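Open Day at Fereo Shows Robot Arm Sorting a Very Full Basket

Posted 2019-02-27 by Adeel Rana

The Fereo workshop opened its doors to the public this week, and 209 people signed the visitor book before the evening. It was the second open day of the workshop. The first one was held in November and was much smaller, with 119 names in the same book.

Most of the visitors went first to the room at the end of the corridor, where the sorting project called Ternon was on show. The task is easy to say and difficult to do. A robot arm has to take mixed things out of a wire basket, one by one, and bring them to a wooden box with round openings in the top. Small children can do this before they can speak well, and several of them in the room wanted to help.

The things in the basket are chosen to be different from each other. There are spiky rubber balls, plush toys, crushed cans, a small soccer ball, a wooden block and two large pieces of cloth. The team says that hard objects with a clear shape were solved last year, and that now the soft ones take almost all of their time.

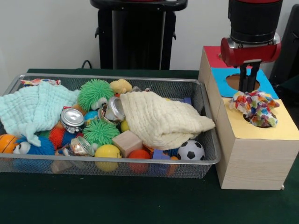
Why cloth is difficult

Bohdana Marchuk explained the work to the visitors in groups of six, so that everybody could stand close to the rope. A ball looks the same from every side, she told them, but a cloth has a new shape each time it is touched. The program cannot keep a picture of it in memory and compare. It must look for a fold that is high enough to hold, send the gripper straight down, and close the two fingers.

There is a second problem, and it comes after the first. A cloth on top of the pile covers other things, and when it is lifted it can take a light toy with it. For this reason the arm moves slowly at the start of each lift. Some visitors thought that the machine had stopped, and Ms. Marchuk had to ask them for patience more than one time.

The speed was also the subject of many questions. The program runs a list of 500 attempts for every new version, and the team reads the results before they change anything. The list is long, and one version can keep the room busy for several days.
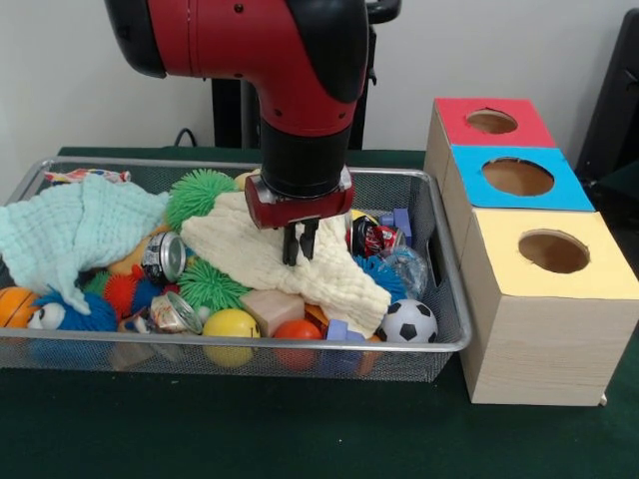 Kathleen Mac Mathúna asked whether such a system could be useful in a recycling hall, where cans and textiles often arrive together in one bag. She said that her town pays for this sorting to be done by hand, and that the gloves do not last long. Ms. Marchuk answered that it is a good question but an early one. A basket on a table is quiet, she said, and a belt in a hall does not wait for anybody.

Another visitor, Eustaquio Carrillo, wanted to know if the order of the objects is decided before. It is not. The program gives a score to everything it can see and begins with the highest score. After every lift it looks again at the basket and makes the scores new. Mr. Carrillo said he would like to see the scores on a screen, and the team wrote this down for the next open day.

The younger visitors had a different interest. They gave their votes on paper for the object that they believed to be the most difficult. The blue plush toy with the big eyes won by a large distance, although the team itself would choose the cloths. 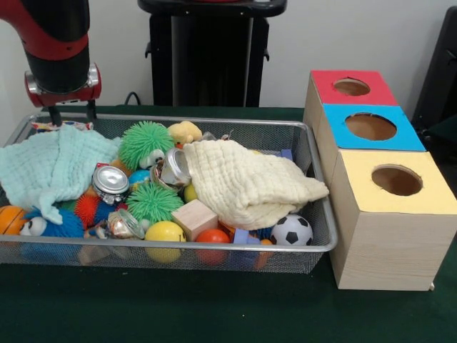

Other rooms and next dates

In the front room the company Wusix showed its software for planning the work of small warehouses, and there was a short talk by Saoirse Brophy on safety around moving machines. The talk was full, and people were standing at the door. It will be given again in the spring, in a larger room.

The Kinoshita reading group, which meets in the library of the workshop, had a table with books and old manuals that could be taken home for free. By the afternoon only the manuals were left.

Schools that want to visit the Ternon room can write to the Fereo office. Groups should not be larger than one class, and a teacher must stay with the pupils during the whole visit. The entrance is free. Parking is behind the building, and the elevator is now working again.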